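Workshop notes: the two-arm cell on bench three
Gion Holzer

The Umby cell has been back in service since Sunday, and members who booked time on it before the rebuild should read these notes before running old programs. Several dimensions have changed. The joint limits in the shared configuration file have been rewritten to match, and local copies of the old file should be deleted.

Frame. The enclosure is built from slotted aluminum extrusion, cut by Radwa Zerouali on the cold saw and squared against the granite plate. The first assembly was out of square by 13 mm across the floor diagonal. The cause was a single post cut from a bar that had been stored leaning against the wall and had taken a bend. The bar was scrapped. All extrusion is now stored flat on the lower rack, and the upright bin has been removed.

Mounting. Both arms bolt through black plates to one front rail. In the earlier version each arm had its own bracket, and the distance between the two bases drifted whenever a bracket was loosened for service. With a shared rail the spacing is set once, with a gauge block, and checked with the same block afterward. The block is in the drawer under the bench, marked Kragh, which was the working name of the first cell. Do not use it as a parallel for drilling.

Controllers. The driver boards hang under the rail below each base. This keeps the motor leads short and leaves the floor clear, at the cost of awkward access. To reach the boards, remove the front grille and work from below. The standoffs are nylon and strip easily. Finger tight plus a quarter turn is enough.

Wall covering. Aksel Arnardóttir papered the three walls with an orange and yellow star pattern. The bare panels gave the vision software very few features to match, and pose estimates wandered when an arm covered the floor markers we were then using. The repeat in the pattern caused a different fault at first, with the matcher locking on one full repeat to the side. Kári Kvaran fixed this by constraining the search window. The floor markers are no longer needed and have been taken up.

Calibration. The routine is now called Trurkar and runs from the bench computer with no arguments. It moves each arm through 130 poses, writes a residual for each joint, and refuses to save if any residual is over the limit. Run it after any work on the rail, the plates or the wrists. It does not need to be run after a power cycle. The old script is still in the archive folder for reference and will not work with the present limits.

Cable task. The current job for the cell is sorting cords and adapters out of a pile, working with both grippers over the middle of the floor. Soft cables are hard for the planner in two respects. Their shape after a grasp cannot be predicted well, and a cord held by one arm can be pinned by something else in the pile. The present approach limits the pulling force and lets the second arm hold while the first lifts. Bent Blöndal has set the lift speed low, and it should stay there until the slip detection has been tested on the thinner cords.

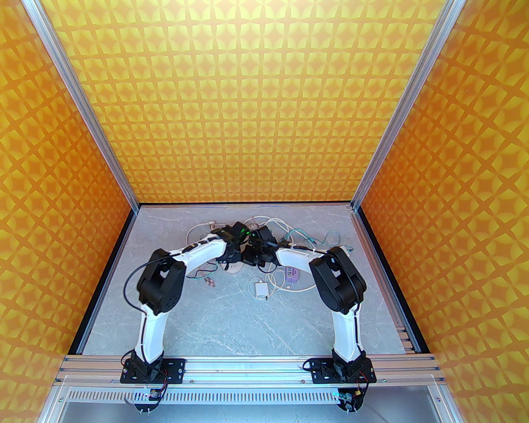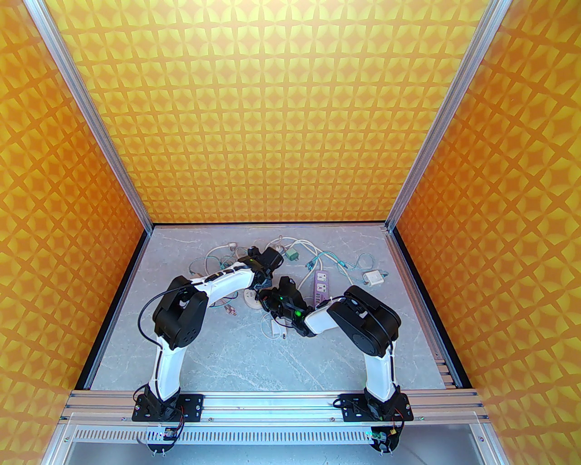 The log for this task stands at 1558 attempts, stored under Varnavari on the shared drive. Entries before the frame was squared are flagged and should be left out of any comparison. Each entry holds joint positions, motor current and a short text note. Please fill in the note. A blank field makes it impossible to separate a planner fault from a plug that was wedged under another plug.

Two faults remain open. The left elbow servo reports a temperature warning after long runs with the arm extended, and for now sessions should be kept short enough that the warning does not appear. The second fault is an occasional dropped packet on the right arm's bus. It has been seen with two different cables, so the connector on the board is the likely source. A replacement board is on order.

Spare finger pads are in the small parts cabinet, second column. M3 bolts in the lengths used on the plates are down to the last bag, and a box of 1000 will be added to the next supplier order. Requests for the same order go to Radwa on the sheet by the saw.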